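What the second hand is costing us

April 11, 2019

The Womer quote came back on Monday's mail run and it was higher than the one from October, so I spent the evening redoing the spreadsheet. I'm putting the reasoning down here mostly so I can find it again next year.

We budgeted for two arms from the start. The arms are paid for and I have no regrets about them. What I got wrong was everything that hangs off them. I had one line called "end effectors and misc." and it was supposed to cover both hands, the cabling, spare fingertips and the task boards. It covered one hand and most of the cabling.

The left side has the multi-fingered gripper from Molwood. It does the pinching, and peg placement is most of what we do right now. The right side has the jointed hand, and that one is on a lease that runs out in 8 months. The question for this year is whether to buy it out, send it back, or put a second Molwood on that arm.
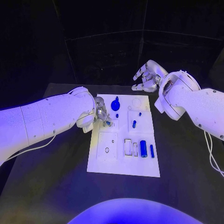
A reader wrote in after my last post to say I should send the leased hand back and spend the money on spares, since a lab that can't replace a fingertip the same day isn't really running. Ovetside, where this reader works, keeps two full sets on the shelf and has never regretted it.

I half agree. Spares are now their own line. Lefèvre quotes 24 days for fingertips and 70 for a wrist cover plate, and I had planned on neither. I've put in two fingertip sets and one cover plate for each arm.

Boards are cheap by comparison. The pegs and cylinders go missing, so I'm ordering 7 extra sets of the small parts and only one extra board.

Cabling gets a real number this time too. Last year I priced it by the meter and forgot connectors, strain relief and the labor to route it all.

For the leased hand, I'm asking for a short extension instead of a buyout. If the price is bad, it goes back and the right arm gets a Molwood. I still need the service contract figures from Womer before any of this can be signed.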